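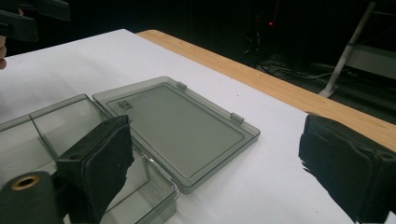

Kuvstead Hand Grippers, Matched Pair
For collecting two-handed examples by hand
Sold by Caltmont

If you have ever tried to teach a learning system a fiddly household job by steering a pair of full-size arms, you will know how quickly everyone in the room gets tired. The Kuvstead pair lets your people do the work with their own wrists and elbows, at something close to the speed they would use at home, while the grippers keep a record of what each hand did. You hold one in the left hand and one in the right, sit or stand at a table, and get on with it.

We built this second version mostly around small plastic goods — lids, hinges, latches, divided trays — because those were the jobs our customers kept writing to us about. A hinged lid is a lovely test. One hand has to steady the base while the other brings the lid down, and if either one squeezes too hard the whole thing skates away from you. The fingers are wide and flat, with soft black padding that gives a little before it grips. Padding does wear, and the edges will go ragged with steady use, so every pair ships with a spare set and more can be had for the asking.

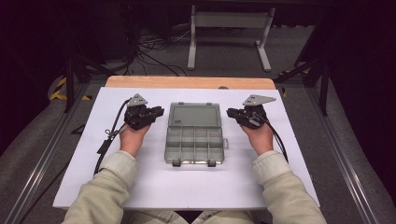 Each gripper runs on its own cable, and we do suggest letting the cables fall off the sides of the table, left to the left and right to the right, so they stay clear of the work. The gray plate on top has small holes for whatever tracking marker or camera you already own. If your hardware uses Lüthi spacing, it will bolt straight on. For anything else there is an adapter, and Selina Reisinger at our support desk is very patient about helping people find the correct one.

A few things we have learned from our own sessions. Lay something plain and pale over the table, particularly for clear or smoky plastic, where the edges are hard enough to pick out already. Start each take with the part turned a little differently. Keep the fumbles, too! A second try at a latch is a perfectly good example, and we mark those takes with their own tag in the Ellero recording software.

In the package
Left and right gripper
Two cables, 300 cm each
Spare padding set
Two top plates, fitted
Ellero recording license for one computer

Good to know
Recording rate: 30 readings per second
Jaw opening: 62 mm
Replace padding after: over 200 hours of use

Orders placed now will go out in January. Schools and small labs are welcome to write to us first about borrowing a pair, and we are always glad to hear what you plan to put on the table.

Page updated November 19, 2023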